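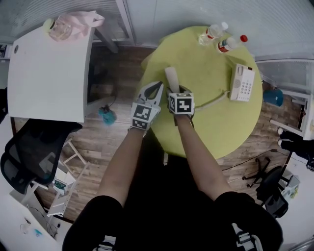

Page last changed: June, 16:40

Open afternoon at Drudon: teaching a robot to handle the telephone

Seventeen members of our club went to visit the Drudon workshop, and I want to thank all who came. Our host was Rasa Lepik, who leads the work on hand tasks.

The main demonstration was at the round green table. A person wears a gripper on each hand and does a simple job with the desk telephone, slowly and many times. The cubes with black and white patterns let the software know the position of each hand. Later the recordings are used for training the robot arm. Rasa told us that one task needs 200 good repetitions, and that the bottles stay on the table on purpose, so that the robot learns not to mind them.

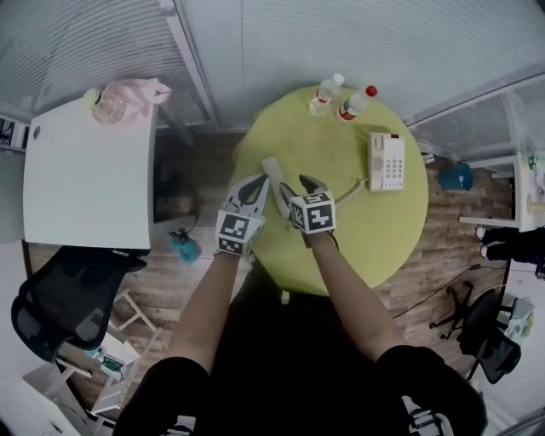 Both hands at work with the telephone at the Drudon table.

After this, four of us could try the grippers. I was one of them, and I must say it is harder than I expected! My fingers wanted to do everything by themselves, and the coiled cord was always in my way.

The next visit is to Koster, again with places for 17 persons. Please write to the club address before 9 in the evening on the last day of June.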